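Part-Time Guest Apartment Helper – Lumov House

Posted November 7, 2018

Lumov House rents short-stay apartments in the old Skuder mill, a short walk from the river, and we're looking for one more friendly person to join our housekeeping crew before the holidays sneak up on us. You'd work 16 hours a week, mostly late mornings, getting rooms ready between one family and the next – beds, kitchens, bathrooms, and the little welcome basket we like to leave by the door.

No experience? Please write to us anyway! We'd much sooner teach a kind, steady person how we fold towels than the other way around, and you'll spend your first 2 weeks paired with somebody who knows every creaky stair in the place.
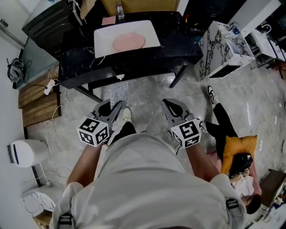

One of our current helpers says the mornings go by faster than at any job she's had, and that she still gets lost on the Kratochvíl Street side of the building, so don't feel bad if you do too.

We pay every other week, lunch is on us on long days, and there's a bus pass if you're coming in from Dosska or farther out. You should be comfortable with stairs and with lifting a full laundry bag.

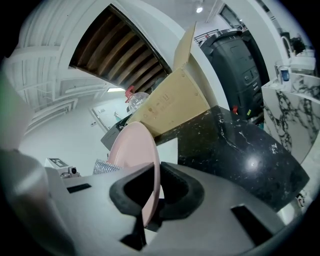 Schedules go up well ahead of time, and we do our best to work around school pickups and other jobs.

To apply, send us a few lines about yourself and the mornings you're free, or stop by the front office, Room 113, and say hello. We'd like our new helper to start before the end of November.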